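Talk notes: Six Weeks with the Punero Sim Kit

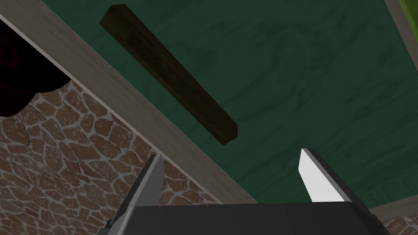

Silvia Oravec
Integration lead, Geltel

OK, hi everybody. (Wait for the door to close, the hinge is loud.) I'm going to talk about a product we paid for with our own budget, so you're getting a customer's opinion. Punero gave us no discount and hasn't seen these notes.

Start on the title slide and leave it up for a bit. You're looking out past the gripper at a green wood-grain panel, with a beige beam crossing on the left and a stone wall beyond it. All rendered. The fingers are open and there's nothing between them. I like starting with this view since it's what your policy gets to work with, and it's a lot less cozy than the nice wide shots on a product page.

What you get for the money: the simulator, a pack of 30 rooms, one arm model with a two-finger gripper, and a scripting layer in Python. There's also a support plan, which I'll get to, because I have feelings about it.

Setup. Punero says an afternoon. Bořivoj did it in one, but Bořivoj reads install docs for fun. I did it on a second machine and needed the better part of two days, mostly fighting graphics drivers. If your machines are all the same, great. If your lab is a pile of hand-me-downs like ours, plan for a slow week.

(Ask: who here has trained on rendered scenes before? If it's most of the room, skip the next paragraph.)

The basic deal is that you drive the arm around in a rendered room, save those runs, train on them, and then find out how much carries over to your real arm. The kit handles the first half really well. Swapping textures is one line of script. Want the same task with a different wall, different wood, different lighting? Queue it before you go home. We made 1,000 runs of a single drawer task that way and I touched the keyboard maybe twice. Loved it!

Now the grumbling.

First, contact. Pushing a flat block across a table looked believable. Anything soft was a mess. Cloth would sink into a shelf and sort of shiver there. Zerrin filed a ticket in June and got a polite answer with a workaround, and the workaround is "use fewer soft things." Fine, but we handle bags for a living.

Second, the wrist view. The default mounting puts the gripper palm right across the bottom of the picture, wide and dark, and you lose that part of the view for good. You can move the camera in the config file. Please do this BEFORE you record anything. We had 17 sessions saved before Normand pointed out that our real camera sits higher, and yes, we did them over.

Third, the room pack. The surfaces have plenty of variety, and the stonework is pretty, with uneven joints and blotchy color. The layouts repeat, though. Once you've met four or five kitchens you've met the kitchens. We ended up building our own storeroom, and the editor for that is decent once you find the snap setting (second menu, under Units, don't ask me why).

Support plan: we bought the 2 hour response tier. On weekdays they hit it every time. I wrote in on a Saturday and heard back Monday. Read the small print on that one.

(Check the clock. If I'm running long, jump to price.)

We also tried the Hurel kit for comparison. Cheaper, nicer with cloth, and the scripting made Žofie say words I won't repeat. If you only need a few scenes and don't mind clicking, look at it seriously.

Price. I can't put our quote on a slide, but come find me. Ask for the yearly seat and ask them to throw in the editor, which is listed separately and shouldn't be.

Would I renew? Yes for rigid parts. For the bag work we're holding off until the next release, and Zerrin has a test list ready for it.

Questions. Somebody will ask about running it without a monitor: yes, it works, use the flag on page one of the handout. Config files are on the Geltel table by the coffee.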